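Home News Projects Downloads Contact

Hustlow releases Gaber 2, with reworked contact planning for soft objects

SKARKTON – Hustlow has released version 2 of Gaber, its software package for turning hand-held gripper recordings into robot control policies. The update was posted on Sunday, January 18, 2026, and replaces the version the Skarkton company put out in August.

Most of the changes are in the part of the software that decides when a gripper should stop closing. In the first version, Gaber read the width of the opening between the fingers and treated a sudden stop in that width as contact. The method held up well with blocks, cups and tools. It did poorly with anything that gives under pressure, where the width keeps shrinking after the fingers have already touched the object.

The new version looks at the wrist camera image and the finger width together. A small network estimates, at each step, whether the pads are touching something and how much the object's outline has changed. The planner then uses that estimate to set a closing speed. Users can still turn the old method back on with a single line in the settings file, and Hustlow says it will keep that option for existing projects.

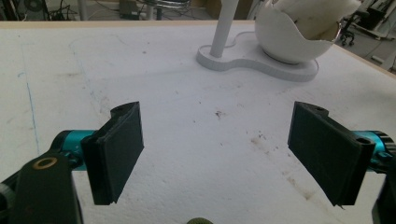

Wrist view of the work table, with the bowl and stand beyond the gripper fingers.

Hustlow built the new contact module with Skanari, a smaller firm that writes perception tools. Skanari supplied the labeling program used to mark contact in the recordings, and that program is now part of the Gaber download. It was sold separately before. Anyone holding a Skanari license can keep using the standalone program, but new features will go into the Gaber copy first.

The training set for the module is made up of 2955 demonstrations of short table tasks. Of those, 243 were held back for testing and were never shown to the network. The company has published the split as a plain text file so that outside groups can repeat the test on the same recordings.

Two-handed work is the other main addition. Gaber 1 stored each gripper as its own recording, and users had to line the two up afterward by time stamp. Small errors in that step caused trouble later on, mostly in tasks where both grippers hold one object. A policy trained on badly matched recordings would move one arm slightly ahead of the other and either drop the object or drag it sideways.

Gaber 2 writes both grippers and the head camera to one file with a shared clock. Poses for the left and right tools are saved relative to each other as well as relative to the table, and the planner can be told to keep the distance between them steady during a lift. Hustlow's reference task for the feature uses a light, fluffy object squeezed between the two grippers and held just over a foam board. 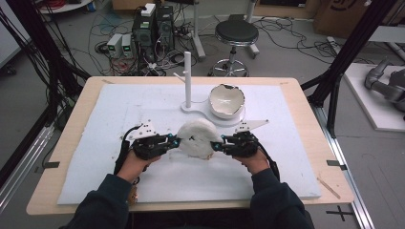 What changes for current users

Recordings made with version 1 can be opened in version 2, but they have to be converted. The converter runs from the command line and does not alter the original files. Single-gripper recordings should convert without any manual work. Two-gripper recordings will be checked for clock drift, and the converter will stop and print a warning if it finds more than it can correct.

Policies trained under the old version will not load. They have to be trained again from the converted recordings. Hustlow gives two reasons in the release notes: the contact estimate is now one of the inputs to the policy, and the action format has changed to carry both grippers at once.

The minimum recording rate has also gone up. The software now expects gripper width at 200 samples per second, and the logger refuses to start if the sensor reports more slowly. Owners of older hand-held units may need new firmware, which is on the same download page.

Other changes in the notes include a replay window that shows all cameras side by side, a faster search when looking through a large folder of recordings, and a fix for a bug that flipped the left and right tools when a session was paused and resumed – a problem users had been reporting since the fall.
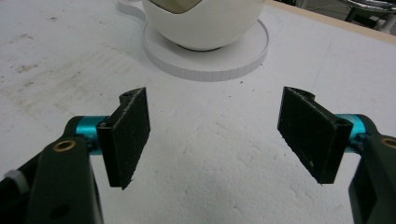

Depth from the wrist cameras remains the weak point, and the release notes say so. Gaber does not use a separate depth sensor, and it has to work out distance from how things shift in the image as the gripper moves. White items on a white surface give it little to go on. A glossy white bowl on a white disc, with a white tabletop under both, leaves the software leaning on faint cues such as the soft shadow under the bowl and the fine vertical lines along the rim of the disc. The notes recommend a slower approach in such cases and list the setting for it. They also suggest keeping the head camera running even for one-handed tasks, since its wider view helps place objects that the wrist camera catches only in part.

Work on a better distance estimate is under way, again with Skanari, but no date has been given. The same goes for support for grippers with more than two fingers, which was listed as planned in the first version and has been moved to a later release.

Gaber 2 is free for teaching and non-commercial research. Commercial users need a license from Hustlow, and those who bought one for the first version can move up at no charge. The download includes the converter, the labeling program, the test split and a set of sample recordings. The printed manual still covers version 1.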